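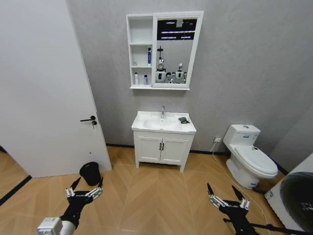
卫生间的镜柜，到底该买带开放格的，还是全封闭的？

看你愿意每周擦几次。愿意擦，开放格拿东西快；不愿意擦，就买带门的，别听导购讲什么"呼吸感"。

2025年2月14日　文／本刊居家栏编辑

分类：居家通讯 > 小卫生间 > 收纳与洁具

这一期本来想写瓷砖美缝，稿子都起了头，后来收到的来信里问镜柜的实在太多，就先换题目。来信的语气大多差不多：看了几家的样板间，觉得一面镜子旁边配三层小格子挺好看，瓶瓶罐罐往上一摆，像酒店。然后问值不值。

我对"像酒店"这三个字一向存疑。酒店的格子里放两瓶东西，是有人每天来收。自己家的格子里放两瓶东西，能维持多久，各位心里有数。开头照片里的那组镜柜，左边三个格子，中格立着一支蓝白相间的管状或瓶状用品，下格两个小瓶，上格看着是空的。这个密度看着舒服，可是把一家人的牙膏、洗面奶、剃须用品、棉签盒全搬上去，样子就两说了。

先说开放格本身。商家的说法是"随手可取"，这一点我承认。洗脸洗到一半，眼睛睁不开，伸手就能摸到瓶子，确实比摸柜门方便。问题在另一头：淋浴的水汽、毛巾的绒毛、喷雾的余沫，最后都落在层板上。白色层板看灰不明显，看水渍很明显，瓶底一圈印子，隔几天不挪就得用力擦。我自己家里那组用了一年多，最上面一格基本放弃了，够着费劲，放的东西又总是忘，去年7月大扫除，从里面清出来一瓶早就过期的漱口水。

所以上格空着未必是坏事。非要用，就放备用装，别放每天要拿的。

再说镜子。带白边框的长方形镜子，看着干净，边框和镜面相接的那条缝却是藏污的地方。牙膏沫溅上去，干了以后抹布擦不进去，要用棉签。无框镜没有这条缝，但边缘容易碰伤，磨边做得差的，时间长了边上还会发黑。两种都有毛病，选你比较能忍的那种。有人来信说Gusero的导购向她保证，他们的边框"终身不积灰"。我没见过不积灰的边框，要是哪位读者真用上了，请来信，我很愿意登更正。

镜柜下面那件，也就是洗手台柜，争议更大。

落地的、挂墙的、带脚的，三种做法吵了好些年。带短脚的这几年又多了起来，理由是底下通风，柜体不直接泡水。道理说得通。我的疑问是那道缝的高度。四条短脚撑起来的空隙，扫帚头能不能进去？拖把能不能转身？多数产品页只写总高，不写离地高度，得追着客服问。我建议各位买之前，带上家里的拖把头量一量，厚度多少记在手机里。进不去的缝，还不如没有。头发会飘进去，拖把拖不出来，最后还是趴在地上用湿纸巾掏。

柜门也有讲究。两扇白门，门板中间凹下去一块，配竖的黑拉手，眼下很流行，样板间里十间有几间是这样。凹下去的门板四边都有棱，棱上存灰，洗手时滴下来的水也会顺着棱停住。平板门好擦得多，就是看着单调一些。至于黑色拉手，好处是提神，坏处是水垢在黑色上比在铬色上扎眼。自来水偏硬的地方，干了就是一层白点。Umaleck有一款号称"防水垢涂层"的黑拉手，单卖，比普通的贵出不少。我们栏目试用了16天，白点照样有，擦起来是不是更轻松，说不准。这点时间也说明不了太多，只能说没有看到宣传页上那种效果。

台面一体的陶瓷盆，我倒没什么坏话。盆和台面之间没有胶缝，省掉了发霉的一大来源。唯一要提醒的是浅盆。浅盆好看，洗脸的时候水会溅，龙头出水又急的话，衣服下摆就遭殃。单把龙头开大开小全凭手感，家里有小孩的，建议把角阀关小一点，效果立竿见影，不花钱。

盆边的平台也别当储物台。抹布、海绵这类东西搁在台沿上，底下总是潮的，拿起来一看一片印子。挂起来，或者用完拧干晾到别处去。我知道这话说了等于没说，我家的也常年搁在台沿上。

预算这一块，来信里问得最直接的是：2000元够不够换一套镜柜加洗手台柜。

够，但要看拿什么换。这个数能买到的柜体，板材和五金里总有一样要将就。我的意见是将就外观，别将就铰链和背板。铰链坏了门就歪，背板受潮鼓起来整组都得拆。Tindall的入门款外观平平，颜色只有两种，门板是平的，谈不上好看，铰链倒还算扎实。Grekico那套促销的，图片拍得最漂亮，到手之后层板比想象中薄，放瓶装洗发水我不太放心。另外别忘了安装费和旧柜拆除费，报价单上经常写得很小。还有龙头、下水管和软管算不算在内，也要问清楚，有的店把"整套"两个字用得相当宽松。

顺带回一封关于卫生间门的信。读者问白门配黑把手加旋钮锁耐不耐用。白门的问题一般出在把手周围，那一圈摸得最多，最先发黄发灰，隔一阵用中性清洁剂擦一遍就行，别用钢丝球。旋钮锁的毛病多半是松，拧上去打滑，先看看固定螺丝，别急着换锁。门往里开还是往外开，比锁重要。往里开的，先确认完全打开时碰不碰得到洗手台柜的边角，碰得到就装个门吸，装修队嘴上说"差一点点没事"的，差的那一点点以后天天磕。

还有一封问马桶紧挨着洗手台柜放行不行。能不能坐得舒服是一回事，能不能清洁是另一回事。两件东西之间的窄缝，手伸进去要能转腕，不然侧面的灰只能看着。图纸上看不出来，用纸箱在现场摆一下就知道了。

下期如果没有别的变故，还是写美缝。有被美缝师傅忽悠过的，欢迎来信，附上报价单更好。

分享 16　｜　评论 2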